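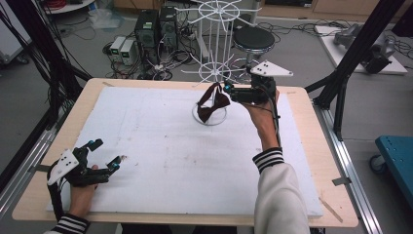
Slide 1. A bow tie at the wire spinner rack, held in the right-hand gripper.

Good morning, everybody, and thank you for having me. My name is Ehsan Afridi, and I look after the accessories line at Ziltdale, where we get neckties, bow ties and pocket squares ready for the stores. (Wait for people to find seats. Say hello to the Zuninwood table if they made it.)

I'd like to leave this one up while I talk, so have a good look at it. Two hands, two grippers, one bow tie. When people hear "automation" they tend to picture a big fenced-off machine and a lot of empty chairs, and I pictured that too, I really did! What we have at the moment is a person at a table, doing a job we've always done by hand, with a gripper in each hand instead of bare fingers. The little marker plates with the dots on top let the system follow where each gripper goes.

Racks first, for those of you who've never had to fill one. Fabric is a nuisance. A bow tie folds, it catches, it swings about when you hold it by one end, and the wire arms on a spinner sit close together. Our people do it without thinking, and when I asked them to write down how, I got half a page and a lot of shrugs. So we stopped asking them to write it down and started recording them doing it.

The project is called Prindent, and we began with 42 recorded tries. By the August review we want 1134. As of the morning I wrote these notes, 7/24/20, we had 379 that we were happy to keep. (If anyone asks what "happy to keep" means: start and finish both clear, tie not dropped. Don't get into the details or we'll be here until lunch.)

Now, what it changes for the people, which is really why I said yes to coming.

The first thing is pace. You're slower with grippers on, and somebody who has been quick for years doesn't enjoy being slow. We took recording hours out of the daily rack count, and I wish we'd done that from the first week, as I had some unhappy folks before then and they were right to be unhappy.

The second is tiredness. It's a different sort of tired, more in the forearm and the shoulder. Twenty minutes on, then swap, and the timer decides, not me.

The third one I didn't see coming. The packers have opinions now, and they get asked for them. The Yeom team, who do our software, used to phone me with their questions. These days they phone the floor. Two of our packers go through recordings and mark the bad ones, and that is a paid part of the job with its own line on the schedule. (Slow down here, this is the bit people write down.)

I do get asked whether the racks will fill themselves one day. Some of them might. I've told my own crew the same, with the door open and plenty of coffee, and I've promised that any change in hours gets talked over with them before it goes on paper. I can't promise more than that, and I'd be wary of anybody who did.

(Questions. Leave slide 1 up. Ask the Zuninwood folks how they handle breaks.)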